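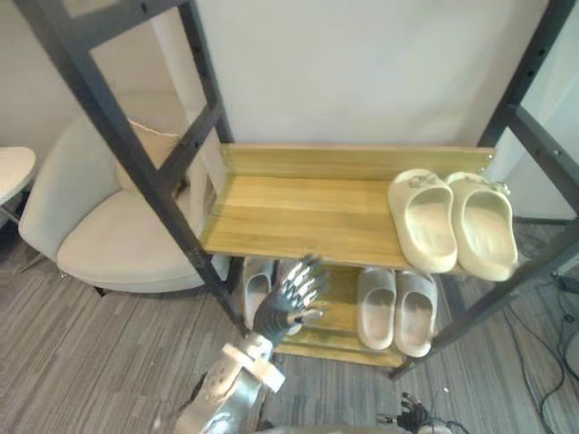
Thursday, October 3, 2024

I stopped by the Mendoza community pool this morning and the shoe rack is finally up by the changing rooms! It's black metal with light wood shelves, and slides were already parked on both of them (the cream pair up top gave me serious shoe envy). Anayeli Maldonado at the front desk told me it cost $474, paid for out of last summer's snack bar money. A second one goes in by the family entrance later in October. Until then, please keep your sandals out of the hallway, folks. Doors open at 7.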